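June 2018 – gripper purchasing, notes toward the September order

Went through the spares drawer and the wish list with Raghavendra this morning. Writing it down before I lose the scrap of paper.

What we have to settle is pads, screws, handles and one more full gripper, in that order. The pads are what we go through. The arms are fine and I don't want to spend on them this round.

Pads. Odurau sells the ribbed kind in packs of 6, Wiltside sells the mesh kind singly with no minimum. Odurau is cheaper per pad but the shipping eats most of it on a small order. If we commit to 100 pads they drop the shipping. Gangadharan thinks 100 is too many to sit on, in case we change the jaw width next year. I think we would use them. Left open, see below.

Test objects are still the clutter pile, which costs next to nothing. Table clearing with two hand-held grippers:
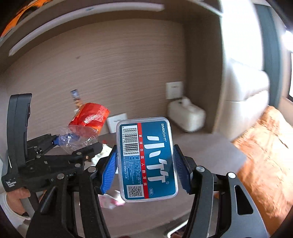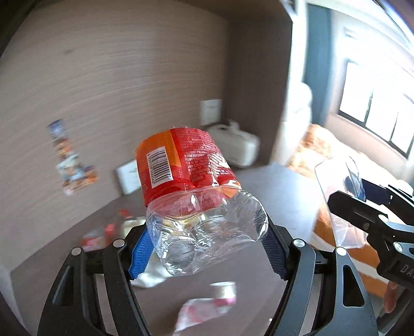 Crushed bottles and small stiff boxes should stay in the set for any pad comparison. They ask for different things from the pad and I don't want to pick a supplier on boxes alone. Same objects, same person on the handle, both pad types, then swap and repeat. Raghavendra has a tally sheet from the last round that we can reuse if somebody fixes the column headings.

Screws and pivots. Ordered 200 from Unnithan last time and we still have plenty of the short ones. Out of the long ones. Check the length against the drawing before ordering, the part number on the old invoice is for the short size. I made this mistake once already.

Handles. Dulik quoted on 5 sets, printed, four weeks. The quote doesn't say whether inserts are included. Gangadharan is writing to them. If they aren't, we can press our own, but that is most of a day gone and it should go in the budget as labor.

Extra gripper. Raghavendra wants a third so that a pair is always free when one is on the bench. I agree but would put it after the pads. Parts only, we assemble. Need a real parts list – the one in the shared folder is missing the pivot bolts and still has the old plates on it.

Not buying this round: new table, storage bins, second label printer.

To do:
Get a written price from Odurau at 100 pads, and ask how long the offer stands.
Ask Wiltside for samples of the mesh pad, both blues if they differ in anything but color.
Count long screws needed per gripper, add spares.
Gangadharan – Dulik, inserts yes or no.
Me – parts list for the third gripper, then send the whole thing around for comments.

If the pad comparison isn't done by the time the order goes in, buy one small pack of each and put the big order off.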